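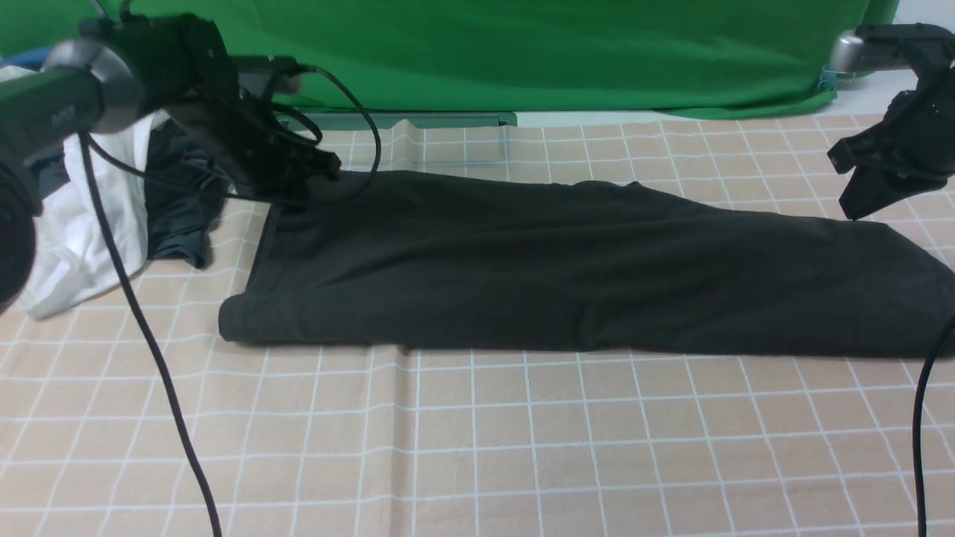
Kit de teleoperación Troltirora para dos brazos: reseña tras una temporada doblando ropa

Por Dymphna Cullinane
Junio · Tiempo de lectura: 8 minutos

Utilizamos cookies propias y de terceros para mejorar la navegación. Aceptar | Configurar

El Troltirora es un kit para enseñar tareas a un robot de dos brazos por control remoto. La persona que enseña mueve dos brazos pequeños, los líderes, y los brazos grandes repiten el movimiento sobre la mesa. Cada repetición se guarda como un episodio, con las posiciones de las articulaciones, la apertura de las pinzas y el vídeo de las cámaras. Lo vende Hundevum, cuesta 1610 euros sin los brazos grandes y se entrega en dos cajas.

Lo he usado para una sola familia de tareas, doblar y estirar ropa: camisetas, toallas y sobre todo pantalones. Quien quiera saber cómo se comporta montando piezas o vertiendo líquidos tendrá que buscar otra reseña. La tela es un caso exigente para la teleoperación porque no avisa. Una pieza rígida choca y uno lo ve; un pantalón se escurre de la pinza o se arruga por el lado que no se está mirando.

Qué viene en las cajas

Los dos brazos líder, con su empuñadura y gatillo; dos abrazaderas de mesa; la unidad de control; una fuente de alimentación; un pedal; los cables y un juego de yemas de recambio para las pinzas. El manual impreso tiene cuatro páginas y remite a la documentación en línea, que está en inglés y en un español traducido con prisa. En un apartado el gatillo se llama «disparador», en otro «gatillo» y en la página de calibración «palanca». Se entiende, pero hay que leerlo dos veces.

Faltan alargadores. Los cables de los líderes miden lo justo para sentarse al lado de los brazos seguidores, y si se quiere trabajar de frente a la mesa hay que comprar otros aparte. Los míos son de Fallham y no han dado problemas.

Montaje y calibración

El montaje mecánico me llevó una mañana. Las abrazaderas agarran bien en tableros gruesos; en uno fino bailan y hace falta un taco de madera. La calibración consiste en colocar cada líder en una postura de reposo, pulsar el pedal y repetirlo en una segunda postura. El programa compara las lecturas y da el visto bueno o pide empezar otra vez. A mí me pidió empezar otra vez cinco veces el primer día. Tenía el codo izquierdo medio girado respecto al dibujo del manual, que es pequeño y está impreso en gris claro.

Una vez calibrado, se mantiene. He recalibrado una vez por semana por costumbre y la desviación ha sido siempre menor de la que se nota al coger un dobladillo. Si se desenchufa un líder en caliente, en cambio, hay que repetir todo el proceso. El programa no lo advierte: el brazo seguidor simplemente arranca con la muñeca torcida.

Los líderes en la mano

Pesan poco y están equilibrados para una persona de estatura media. Terence Pickering, con quien comparto el puesto, mide bastante más que yo y acabó subiendo su silla y bajando las abrazaderas hasta el tope. Después de una hora seguida los dos notábamos el antebrazo derecho. El gatillo tiene un muelle duro y en tareas de tela se pasa mucho tiempo con él apretado, sujetando la prenda mientras la otra mano hace algo. Hay un muelle blando en el catálogo, como accesorio. Debería venir de serie.

No hay retorno de fuerza. La mano no siente si la pinza ha cogido una capa de tejido o dos, y eso se compensa mirando. Con toallas gruesas apenas importa. Con el punto fino de un pantalón de chándal importa mucho, y al principio la mitad de mis agarres cogían también el mantel. La solución que mejor nos ha funcionado es entrar con las yemas casi paralelas a la mesa, cerrar despacio y levantar un dedo de altura antes de seguir. Si el mantel sube con la prenda, se suelta y se repite.

El retardo entre líder y seguidor es pequeño. Se percibe en movimientos rápidos, por ejemplo al sacudir una camiseta, y no molesta en los lentos. Terence sacude más fuerte que yo y sus episodios tienen un rebote al final que no se ve en los míos. El kit incluye un filtro de suavizado que lo reduce, a cambio de algo más de retardo. Yo lo dejo apagado.

Grabar episodios

El pedal es lo mejor del kit. Una pisada empieza el episodio, otra lo cierra y una pisada larga lo descarta. No hay que soltar los líderes ni tocar el teclado. Antes trabajaba con un sistema Pearce que obligaba a pulsar una tecla y volver a coger los mandos, y la diferencia de ritmo es grande.

En total hemos guardado 223 episodios válidos con pantalones. La secuencia es siempre la misma: estirar, superponer una pernera sobre la otra, alisar a lo largo, doblar por el medio y apartar la prenda a un lado. La parte lenta es alisar. Conviene hacerlo desde la cintura hacia los bajos, con las dos pinzas cerradas apoyadas con suavidad, y no intentar corregir una arruga empujándola hacia dentro. También conviene decidir de antemano qué se considera un pantalón bien estirado. Nosotros no lo hicimos, y en los primeros episodios yo aceptaba ondulaciones en el borde que Terence repetía.

Un mantel con cuadrícula ayuda bastante. Permite a quien maneja los líderes juzgar si la prenda está recta y dejarla más o menos en la misma zona, o variarla a propósito. Hundevum no lo incluye ni lo menciona.

Los archivos ocupan mucho. El programa guarda el vídeo sin apenas comprimir y la opción para cambiarlo está en un menú llamado «Avanzado», debajo de los ajustes de red. Cambiarla a mitad de una colección crea una carpeta nueva y reinicia la numeración, de modo que es mejor hacerlo antes de empezar.

El programa

Corriente. La pantalla principal muestra las cámaras, el estado de los brazos y el número de episodio. La revisión posterior permite reproducir, recortar el principio y el final y añadir una etiqueta de texto. No permite marcar un error en mitad del episodio, cosa que echo de menos: muchas demostraciones de tela son buenas salvo por un agarre fallido que luego se corrige, y esas correcciones son útiles si se pueden localizar.

En varias semanas se ha cerrado solo dos veces, ambas al reproducir episodios largos. No se perdió nada de lo grabado.

El modo de guiado manual, en el que se lleva el brazo grande directamente con la mano, existe y lo he probado. Para enseñar un punto de partida sirve. Para doblar ropa no me convence, porque las manos de quien enseña quedan delante de las cámaras y tapan la prenda en el momento del agarre.

Cables y yemas

Los cables de las pinzas quedan sueltos si no se sujetan. El kit trae bridas, pocas, y ninguna indicación de por dónde pasarlos. Hay que dejar un bucle holgado junto a la muñeca para que pueda girar del todo, y comprobar que el tramo que baja a la mesa no cruce la zona de trabajo. A mí se me enganchó una manga en uno y el episodio fue a la papelera.

Las yemas de goma se gastan. Cambié el primer juego cuando empezaron a resbalar con tejido sintético; el recambio se hace con una llave pequeña que viene incluida. Con algodón habrían durado más.

Atención al cliente

Escribí a Hundevum por la calibración y contestaron al día siguiente con un dibujo más claro que el del manual. Pregunté también por el muelle blando. Estaba agotado y sigue agotado.

Valoración

A favor: el pedal, la calibración estable, unos líderes ligeros, la rapidez para encadenar episodios.

En contra: el gatillo duro, los cables cortos, la revisión sin marcas intermedias, la documentación en español.

Lo recomiendo a equipos pequeños que ya tengan los dos brazos y quieran recoger demostraciones de tareas lentas. Para una persona sola también sirve, con descansos. Quien necesite sentir la fuerza en la mano debería mirar en otra gama de precio. Yo me lo quedo, y la próxima tanda será de camisas con botones, empezando por las de manga corta.

Suscríbete al boletín y recibe las nuevas reseñas en tu correo. Puedes darte de baja cuando quieras.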